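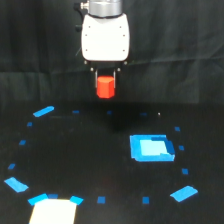
The red block over the table, with the tape ring and the blue tray.

2024-12-10

Elaine Miranda asked me to write down the rules we use on the small arm before Kaja Adomaitis starts on it in January. Most of them were in my head or on a card taped inside the cabinet at Plestcombe, so here they are.

Tape goes down before power goes on. The ring marks where blocks and trays may be set, and anything outside it gets moved by hand. If a piece of tape lifts, replace it in the same spot and the same color. Don't shift it over to a cleaner patch of cloth. Liam did that once and we threw out 300 runs.

Hands stay outside the ring when the arm is enabled. Slow mode counts as enabled. So does paused — the Lindby controller will resume from a pause without a second prompt, and I don't like that.

Check the finger screws every 15 runs. Write it in the log even when they're fine. A blank line tells the next person nothing.

If a block drops, stop. Don't reach for it and don't let the arm try again on its own. Note the run number, hit the stop, then pick it up. We had 11 drops last month and only 18 words of notes for all of them put together, so I can't say what went wrong with any of them.

One person runs the arm and that person holds the stop button. Gervásio thinks two people can share it if they talk to each other. We tried it his way for an afternoon and I went back to one.

I still don't have a good rule for how long the cloth can stay up before it needs to be pulled flat. Natanael says every morning. I've been doing it when I remember. Kaja can pick.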